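Home | Products | Downloads | Support

Lullero Endpoint Guide

4. Enrolling your first devices

1. Sign in to the Lullero console and open Licenses. Check that your seat count is 50 or more before adding a second site.

2. Copy the enrollment key. It expires after 45 minutes – long enough for coffee, too short for lunch.

3. Run the installer on each device and paste the key when asked.

Caution: Remove your old antivirus first. Two scanners on one laptop will spend the day quarantining each other.

4. Restart. Yes, again. 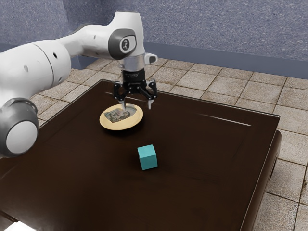 5. Setting the scan schedule

Pick any hour except 9 a.m., unless you enjoy phone calls.

Related
Moving from Heo to Lullero
Zekley log export

Shares 40 | Comments 0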